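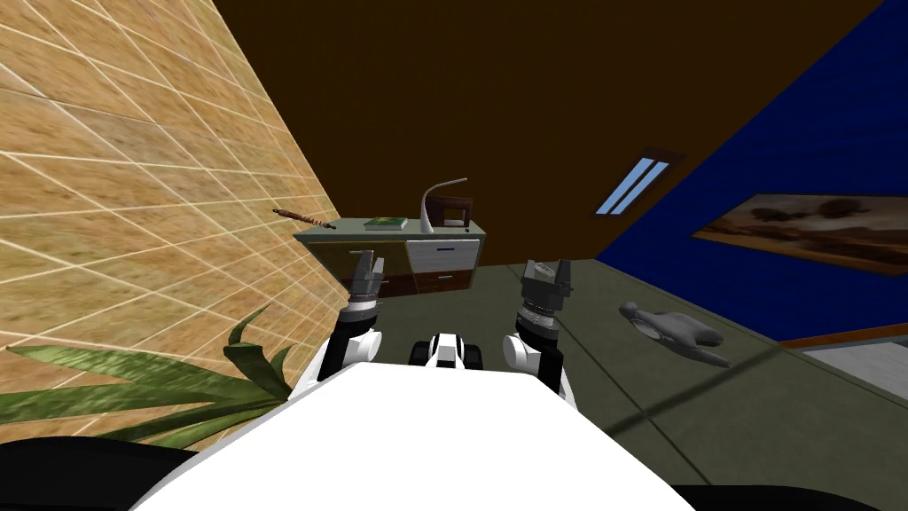

Cricket Coaching, Level 1
Handout 6: Looking after a wicketkeeper's hands
Course tutor: Nobuhle Mnguni

Read this before the practical session at Calgate. Bring your own inner gloves if you have them. Outer gloves are in the kit bag, but the small sizes go quickly.

Why hands come up so often

A wicketkeeper takes the ball more often than anyone else on the field. In a limited-overs match a side bowls up to 300 legal deliveries, and the keeper has to be ready for every one, plus wides, no-balls and throws from the outfield. Add warm-ups and net sessions and most of a keeper's catches in a week are made in practice. That is where many sore hands begin, so that is where a coach can do most about them.

The usual complaints are bruised palms, jammed fingertips, and pain at the base of the thumb. A jammed fingertip normally comes from a ball that meets the end of the finger head on. Bruised palms build up slowly and players tend not to report them.

Basic hand position

Start with the hands together, little fingers touching or slightly overlapping, palms open to the ball. Fingers point down for a ball below the waist. For a ball at chest height or above, the fingers point up, or the keeper moves the body to one side and takes it with the fingers pointing sideways. The one position to correct every time you see it is fingers pointing straight at the bowler.

The hands should give a little as the ball arrives. Young keepers often snatch forward because they are worried about dropping it. Ask them to take the ball late, under the eyes, and let it travel into the gloves toward the hip.

Gloves

Check fit first. The fingertip of the player should sit close to the end of the glove finger without pressing on it. Too much spare room and the glove folds back on contact. Inners should be dry at the start of a session and changed if they get soaked. Tape on the top joint of the fingers is common among senior keepers and is fine for juniors if it is put on loosely enough to let the joint bend.

Look at the webbing between thumb and first finger. Under the Laws it may be a single piece of non-stretch material, and it must not be taut when the thumb is fully extended. Worn webbing should be replaced before the next match.

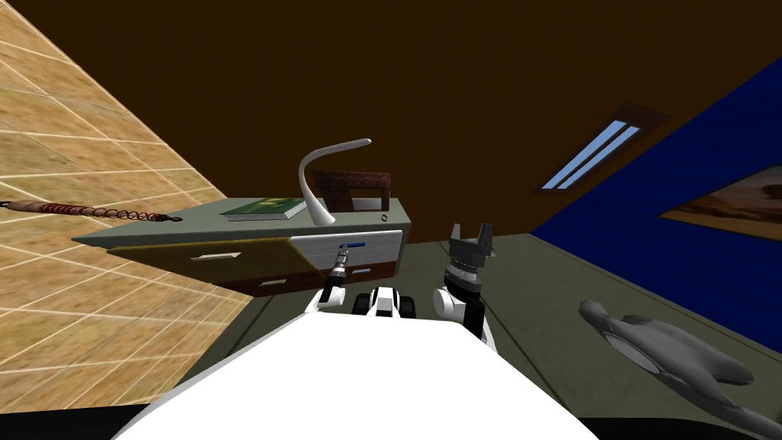

Planning a practice session

Keep hard catching in short blocks. Two blocks of ten minutes, with footwork or throwing between them, does more good than one long block. Use tennis balls or soft indoor balls for the first block with any player under fourteen.

A useful order for one session:

1. Footwork without a ball. Crouch, rise with the bounce, move sideways, reset.
2. Underarm feeds from six paces, bare hands, soft ball.
3. Gloves on, hard ball, gentle overarm throws on a good length.
4. Standing up to the stumps, with a second player swinging a bat over the top of the ball. Helmet on for this one.
5. Standing back, edges from a catching ramp or a angled bat.
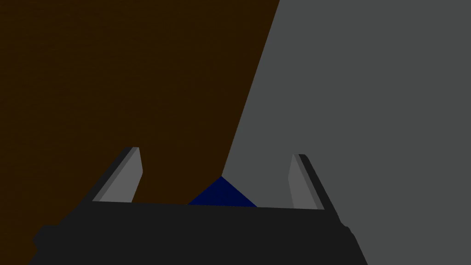 6. Returns from the outfield, starting with flat one-bounce throws.

Stop the drill if the feeds become wild. Tired feeders cause more finger injuries than tired keepers do.

When a player is hurt

Take the glove off gently and look at the hand. Compare it with the other one. If a finger is bent out of line, cannot be straightened, is numb, or has a wound near the nail, the player stops and gets medical attention. Do not pull on a finger to put it back. Remove rings early, before swelling sets in. Wrap ice in a cloth and keep it off bare skin.

A player with a finger injury may be able to bat before being ready to keep. Batting puts load on the hand too, mainly through the bottom hand grip, so get advice on each job separately. The captain should know in good time who will take the gloves. Every squad needs a second keeper who has practiced in match gloves at least once that month.

Questions to discuss in pairs

Your first-choice keeper is also your best batter and has a bruised thumb. What would you ask before picking the team?

Who in your own squad could keep for a full innings?

Reading for next time: Handout 7, standing up to spin.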